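Chapter 6
Wide-Format Graphics for Business Communication

Wide-format printing covers any printed graphic produced on media wider than the range handled by office and commercial sheet-fed equipment. Banners, wall murals, window films, vehicle wraps and rigid signs all fall within it. This chapter treats the selection of materials, the preparation of artwork and the calculation of legible letter height. Color management is taken up in Chapter 7.

Key terms: substrate, overlaminate, bleed, viewing distance, dwell time

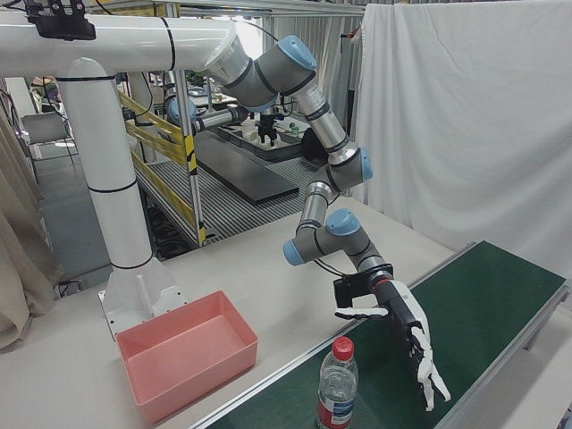 6.1 Matching the substrate to the site

A substrate is the material that receives the ink. Selection begins with the installation site. Exterior banners are commonly made of reinforced vinyl, with hemmed edges and metal grommets. Where wind load is high, mesh is preferred. Interior walls accept adhesive film if the paint has fully cured and the surface is smooth.

Consider the case of Vadmont, a regional supplier with 23 branch locations. Its first order specified one vinyl for every branch. Six of the sites had textured masonry walls, and the film lifted at the corners. The second order divided the branches by wall surface and assigned a separate film to each group.

6.2 Letter height and viewing distance

A common working rule allows one inch of letter height for each 10 feet of comfortable viewing distance. A sign to be read from 600 feet therefore requires letters 60 inches tall. The rule assumes strong contrast and a plain typeface. Condensed or script faces require larger letters.

Dwell time is the period during which a reader can see the sign. A driver may have only a few seconds. A visitor in a lobby has longer, and the text may be correspondingly fuller.
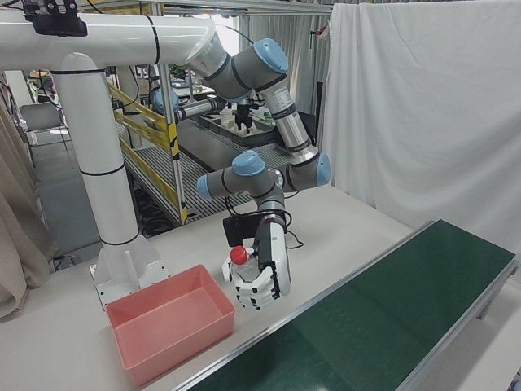
Figure 6.2 Robotic hand gripping a clear plastic bottle with a red cap.

6.3 Preparing artwork

Raster images should be supplied at final size or at a stated scale. Logos should be supplied as vector files. Bleed must extend past the trim line on all sides, and text must remain inside the safe area. The Arkis file checklist, reproduced at the end of the chapter, is used in Exercises 1 through 4.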